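Grulon Cookware Set: User Guide
Section 4. Preparing, Using and Putting Away the Saucepan

4.1 Before first use

Read this section before using the saucepan for the first time. Keep the guide with the set so that it is available to everyone who will use the kitchen. The instructions apply to the saucepan and its lid. The frying pan is dealt with in Section 5.

1. Remove all card, film and labels from the pan, the handle and the lid. Check the inside of the pan for small pieces of card left in the rim.
2. Check that the handle is firmly fixed. It should not turn or rock when held. If it moves, do not use the pan. Return it to the Luvelwood service desk with the proof of purchase.
3. Wash the pan and lid by hand in warm water with a little washing-up liquid. Rinse well and dry with a soft cloth.
4. Fill the pan with 500 ml of clean water, bring it slowly to the boil, allow it to cool and pour the water away.

Note: A faint smell may be noticed the first time the pan is heated. Open a window until it clears.

4.2 Laying out the parts

Set out the parts on a clean, level table before washing them or putting them away. Leave space between one item and the next so that rims and handles do not knock together. The pan should stand on its base, with the lid beside it and the handle lying over the table top, well back from the front edge.

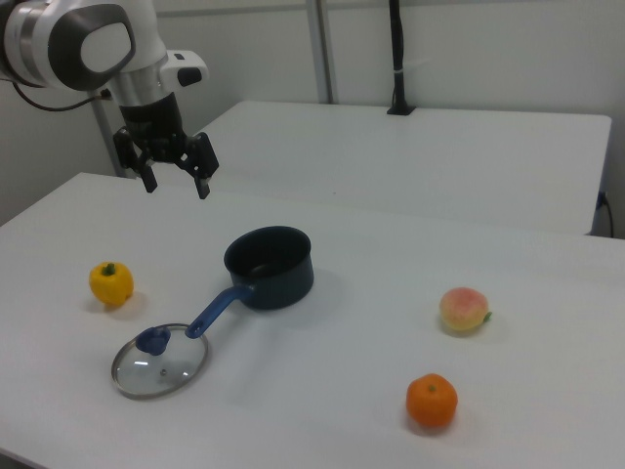
Grulon Cookware Set User Guide, Issue 3, page 56

A smooth white table top is suitable provided that it has been wiped beforehand. Grit left on the surface can scratch the base of the pan, and the pan can in turn mark the table if it is dragged. Always lift the pan when moving it.

Caution: Do not place a hot pan directly on a table. Use a heat-proof mat or a trivet.

4.3 Using the pan on the hob

1. Choose a ring no wider than the base of the pan. On a gas hob, keep the flame beneath the base and away from the handle.
2. Turn the handle to the side or towards the back of the hob. It must not reach over the front edge of the cooker or over another lit ring.
3. Leave a clear space below the rim when heating milk, rice or other food that rises as it boils.
4. Start on a low heat and raise it gradually. A medium heat is sufficient for most cooking.
5. Lift the lid away from the face and hands. Steam escapes quickly and can scald.

Caution: The handle is plastic and is not suitable for use in the oven or under the grill. Do not leave an empty pan on a lit ring.

4.4 Cleaning

Allow the pan to cool completely before washing it. Cold water poured into a hot pan may cause the base to bend.

1. Wash the inside and outside with a soft sponge. Do not use wire wool or scouring powder.
2. If food has stuck, cover it with warm water, add a drop of washing-up liquid and leave for one hour.
3. For white marks left by hard water, mix 100 ml of white vinegar with 100 ml of water. Warm gently in the pan, leave to cool and rinse twice.
4. Dry the pan and lid separately. Pay attention to the rim and to the point where the handle joins the body.

Note: Dishwashers may dull the outside of the pan over time. Washing by hand is advised. Marks of this kind are not covered by the guarantee.

4.5 Putting away

1. Make sure that every part is dry.
2. Store the pan upright on a shelf that will take its full length, including the handle.
3. If other pans are to be stacked inside it, place a folded cloth or a sheet of kitchen paper between them.
4. Keep the lid on its side in a rack, or upside down on the pan with a cloth beneath it.

Check the handle again whenever the pan is taken out after a long period in storage.

4.6 Spare parts

Spare lids and handles may be ordered from Luvelwood, Lawal Road, Gudthorpe. State the name of the set and the part required. Handles must be fitted by the service desk. Pans with a handle fitted by the user will not be accepted for repair under the guarantee.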